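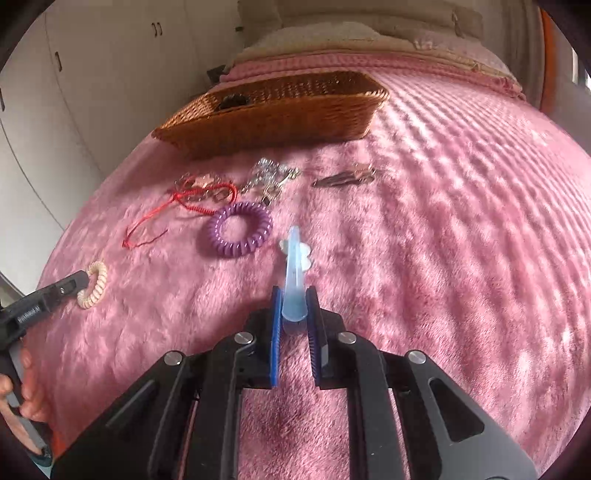

*By Rachid Mansour – product notes, Gralto hand-held grippers – updated January*

# Gralto G3 hand-held gripper

Short version – can a machine tidy a bedroom yet? Parts of it. Slowly. The G3 is how you teach it the rest.

Hair clips, coiled hair ties, thin chains, a braided cord bracelet. Small stuff on a plush blanket is where most chore demos fall over. Big rigid boxes on a bare table, fine, solved years ago. A slim plastic clip sitting in deep pile is another matter, and that's the job we tune the fingers for.

## What you get

- Hand-held two-jaw gripper, black
- Ribbed finger pads, blue, swappable
- Grip handle, left or right hand
- Spare pads, 8 per box
- Weight 521 g without the camera mount

Sold singly or as a pair. Get the pair if you're doing anything with two hands in it, and most tidying is.

## What it does well

Clips, combs, pens, anything stiff with a bit of length. Pads close flat and you can pick by the edge. Coiled hair ties OK too – take one turn of the spiral, don't squeeze the whole ring.

## What it doesnt

Chains. Beads in a heap. You pick up one necklace and get 3. A person untangles them without thinking, a policy trained on our Nedthorpe set mostly drags the lot toward the basket and calls it done. We ran 700 pick-and-place tries there and jewelry was the worst group by a long way. Pile also grabs at thin cord. Working on a narrower tip with Lambrakis, no ship date, please stop asking sales.

Sunlight in stripes across a bed still upsets the vision side. Close the blinds or train with them open, your call, but dont mix and hope.

## So is it ready for homes?

For sorting a basket of hair things with someone nearby, nearly. For a whole room unattended, no. Shop floor is ahead – same parts, same light, every shift. Plestska has a pair on small-parts kitting and they're happy, apart from pad wear.

## Ordering

Pads and handles in stock. Pairs ship together, one carton. Camera mount is seperate, add it to the cart. Bulk pricing – write to me.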